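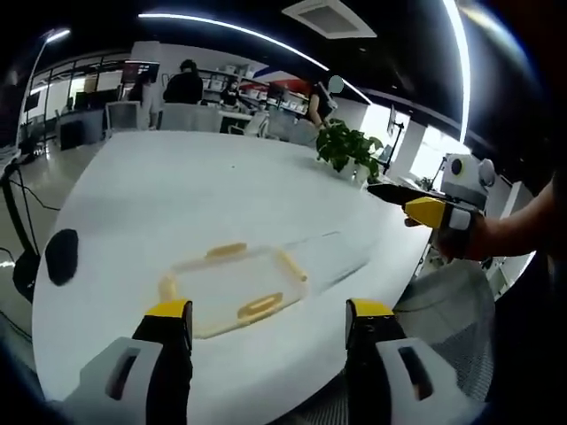

The hand grippers at the big table, open around the clear tray.

Home | News | Workshop diary | Tool library | Join | Contact

Hand grippers: are we nearly there?

The Skorerow build has reached the stage where people pick the thing up and wave it about, so it seems fair to ask what we are getting for the bench time. Two fingers, yellow tips, a plastic tray to pick up. I have been picking up trays for years without help.

For anyone who missed the August meeting, the plan is to squeeze things by hand with the gripper, record how it was done, and later get a home-built arm called Wikden to copy the movement. The arm is still a base plate and a box of motors. The gripper part came first because it was cheaper, and so far it has cost £185 against the £117 we were promised. The difference went on a second set of fingers after the first lot flexed too much to hold a mug.

I had a go last week. The squeeze is pleasant enough and the fingers meet where they should. A shallow tray on a flat table is a mean test, though. There is very little to get hold of apart from the handle, and in my hands it slid away 5 times out of 7. The regulars do better. They say it takes an evening to get the knack, which makes me wonder how a machine copying my knack will get on.

The Heltadik group tried something similar and ended up with a shelf of recordings they couldn't use, as they had changed the finger shape halfway through. I asked whether ours is now settled. The answer was "mostly". I would like it in writing before any more printing is done.

Phromma, the bit of software that is meant to sort the good tries from the bad, runs on one laptop and takes about an hour to start complaining. It marked two of my dropped trays as successes. I was flattered.

None of this means we should stop. The handles are comfortable, the parts list is on the shared drive, and the arm's base plate is properly square. But please sign the gripper out, put it back with its fingers closed, and stop using the good trays for screws.

Sunday, April 27, 2025

We use cookies to remember your settings. Accept | Manage choices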